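Drellov Upholstery Cleaner, Concentrate

Home > Furniture Care > Leather and Vinyl > Concentrates

Item no. 171
In stock at Wanora and Omirside
Ships in 2 working days

Drellov is a water-based cleaner for finished leather, vinyl and coated fabric. It lifts body oil, food marks and general grime from seats, arms and headrests. It does not contain wax, silicone or dye, so it will not build up on the surface or change the color of a sound finish.

The concentrate is sold in one size. One bottle makes 28 batches at the standard mix, enough for several years of normal home use.

Suitable for
Pigmented leather, bonded leather, vinyl, polyurethane-coated fabric.

Not suitable for
Suede, nubuck, unfinished leather, silk, velvet. If a drop of plain water soaks in and leaves a dark spot, the material is unfinished and you need the Jelínek dry foam instead.

Mixing
Add one capful to a bowl of lukewarm water and stir. Do not use hot water. For heavy soiling on the arms, use two capfuls – no more than that, or you will spend a long time rinsing. Throw away any mix left over at the end of the day.

How to use
Vacuum the seat first, including the gap behind the cushions. Test the mix on a hidden spot, such as the underside of a cushion, and wait until it dries before going on.

Dip a soft cloth, wring it out well and wipe one panel at a time from seam to seam. Stopping in the middle of a panel can leave a tide line. Rinse the cloth often. Go over the panel again with a second cloth and clean water, then dry it with a towel.

The front edge under the seat cushions gets more wear than most people expect, from heels and the backs of legs. Clean it last, when the cloth is already due for a change. Keep the finish away from direct heat for 4 hours afterward.

Cloths
Any soft, lint-free cloth will do. Pale colors are easier to work with, as you can see what is coming off the seat. Wash new cloths once before use and skip the fabric softener, which leaves a film.

Storage
Keep the bottle closed and above freezing. Orders sent in December go out in insulated boxes at no extra charge. If a bottle has frozen, the cleaner separates and shaking will not bring it back.

Returns
Unopened bottles can be returned to either store. Opened bottles can be exchanged if the cap or seal is faulty. 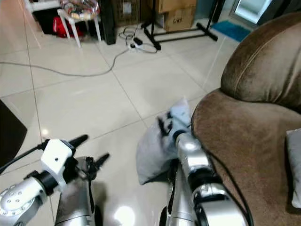
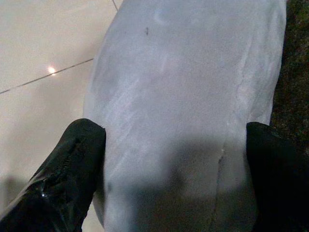 Customer comments

Emília Kolář
Bought this for a vinyl bench in the kitchen and a leather armchair. The bench came up fine with one capful. The chair needed two passes on the headrest, and the second rinse does matter – I skipped it the first time and the arms felt tacky until I went back over them. My only complaint is the cap, which drips down the side of the bottle after pouring. I keep it on a saucer now. Would buy again, but please bring back the smaller bottle.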